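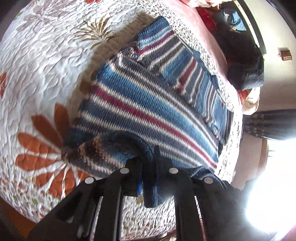

*Photo: Duván Mamani*

# Chapter 2: Panels and the Space Between Them

A comic page asks the reader to do part of the work. The artist draws one moment, then another, and the reader fills the white space in the middle. This space is called the *gutter*. In this chapter we study how its width changes the speed of reading.

Our main text is *Iltham* by Shiuli Ekanayake, a web comic of 17 short episodes. In the first episode a woman waits for a ferry, and almost nothing is said. The gutters are wide, so the waiting feels long.

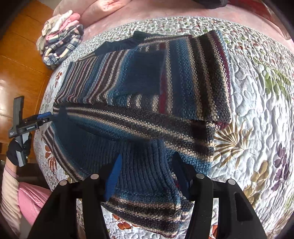
In the second episode she uses narrow gutters – sometimes only a thin line – and the same ferry trip passes in a few seconds.

Before you continue, read both episodes once without stopping. Then read them again slowly and mark each place where time seems to jump.

**Key words:** panel, gutter, tier, bleed

## 2.1 The Single Panel

We begin with the smallest unit of the page.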